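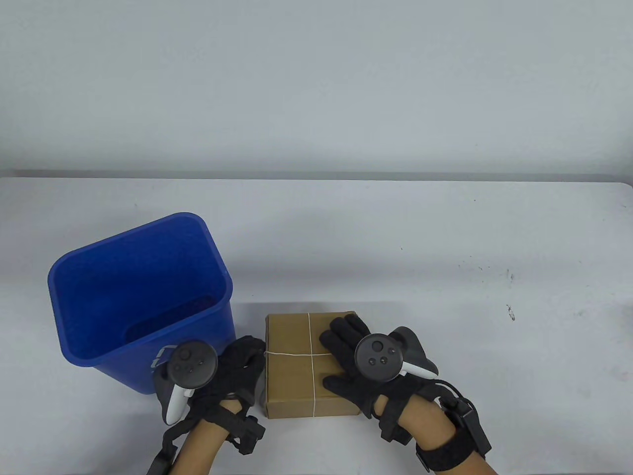

A blue bin with the recycling symbol on its front.

Monday, November 24, 2025
By Leire Robles
4 min read

So, my project was paper waste in the Dunmore dorm! I picked it because I print way too much (guilty) and wanted to know if everyone else does too. Amparo Toledo helped me weigh the paper each Friday, and we borrowed her mom's kitchen scale, which hated us.

We collected 900 sheets in all, and 90 of them were totally blank on both sides. Blank! Most of those came from the second-floor printer, which spits out an extra page after every job. I emailed the help desk and got a ticket number back.

The one-sided stuff I cut up for scratch pads, and they went fast during midterms. I'd like to do it again in June when people move out, maybe with the Terkano building added in.

Related
Where Do Old Textbooks Go? by Eusebio Cantero
Counting Food Scraps at Brillar Hall
My Week Without a Printer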